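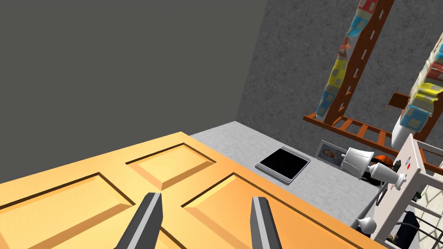 DANDSTEAD, June. Skastia has released a setup and maintenance guide for its two-armed household robot, covering the simulated door cell used by its team in Dinddale. The guide is free to download and applies to the current gripper model, with two flat fingers per hand.

The cell is a software copy of a furnished home. Operators use it to set finger spacing, wrist angle and camera position for work on paneled doors before the same values are loaded onto a real arm.

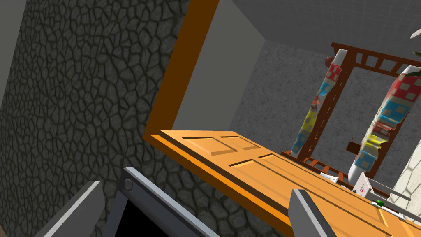 Setup starts with the wrist. The operator zeroes both wrist joints, opens the fingers fully and checks that they sit parallel. If one finger is off, the joint offset is corrected in the settings file and the check is run again. Skastia asks that offsets never be fixed by changing the door model.

A full reset of the cell takes 13 minutes. It returns the doors, furniture and small household items to their starting positions and clears the contact log.
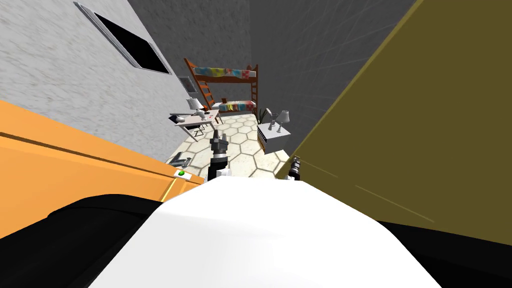
The second section deals with the arms. Both are raised in front of the torso and held there while the software compares the joint readings with the stored pose. Skastia runs this check every 24 hours and after any update to the physics settings.

On physical robots, finger pads should be inspected after 50 hours of use. Replacement pads and wrist bolts are supplied by Vlček, which also handles repairs to the wrist housing. Parts ship from Dandstead in sets of 2. 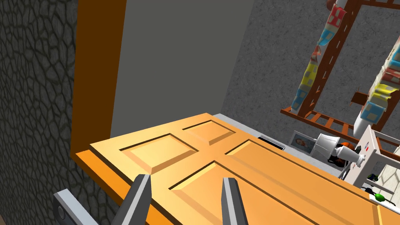

Fingers that pass through a door surface in simulation usually point to a wrong contact margin. The guide lists the default values and explains how to restore them without losing saved poses. Users of the earlier gripper should stay with the previous guide, which remains online.

Questions about the guide can be sent to the Skastia support desk in Dinddale. Orders for parts go directly to Vlček.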